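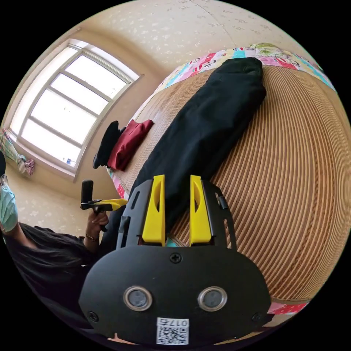 Black garment folded on the bed mat.

Ticket 322 — Black clothes come out of the wash with gray streaks
Status: Closed
Machine: Wornero front loader, 6 years old
Detergent: Laltivar powder, regular scoop

Problem as reported
Dark clothes have chalky gray marks after washing, mostly along seams and inside folds. Light clothes look fine. The marks brush off when dry but leave a dull patch. Started in August. No error code on the display.

Log

Entry 1. Checked the drum and door seal. Some lint in the lower fold of the seal, wiped out with a damp cloth. Ran a dark load on cold. Same marks, same places.

Entry 2. Pulled the detergent drawer. Hard cake of powder at the back of the main wash slot, over half an inch deep. Soaked the drawer in hot water and scrubbed the housing with an old toothbrush. The small holes in the top of the housing were partly blocked, so those got cleared with a toothpick. Next load was better but still had streaks.

Entry 3. Asked at Jankauskaitė, the parts counter where the machine was bought. They said to check the inlet screen before ordering anything. Shut off the water, unscrewed the cold hose and found grit on the screen. Rinsed it and put it back — hand tight, then a quarter turn with pliers. No leak. The machine had been taking 13 minutes to fill and was now down to 6.

Entry 4. Tuesday evening load, cold, full drum. Two faint streaks on one item. Suspected too much powder for cold water. Cut to half a scoop and left the drum about a third empty.

Entry 5. Same settings as entry 4, but switched to Bostar liquid. No streaks. Repeated with another dark load, no streaks. Went back to powder at half a scoop on warm and that was clean too.
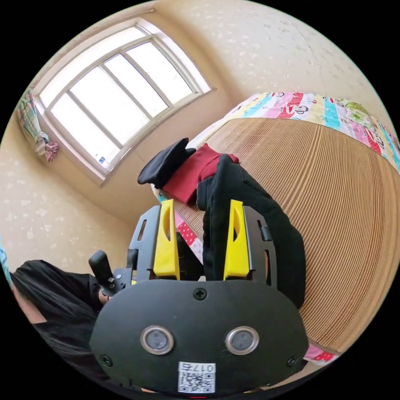

Dark fabric, close view.

Cause
Slow fill from the blocked screen, plus too much powder in cold water. The powder did not dissolve and got trapped in the folds.

Fix
Clean the inlet screen and the drawer. Liquid for cold loads, half a scoop of powder for warm. Turn dark items inside out. Marks already set came out with an extra rinse and no detergent.

Last updated: Tuesday, 9:40 p.m.

Comments (3)

dryrack: Same thing with mine, it was the drawer. I never knew it came all the way out.

porchlight2: Does the hot hose have a screen as well? Mine only fills slow on warm.

ticket owner: Yes, same type on both. Shut the valve first — there is still water in the hose.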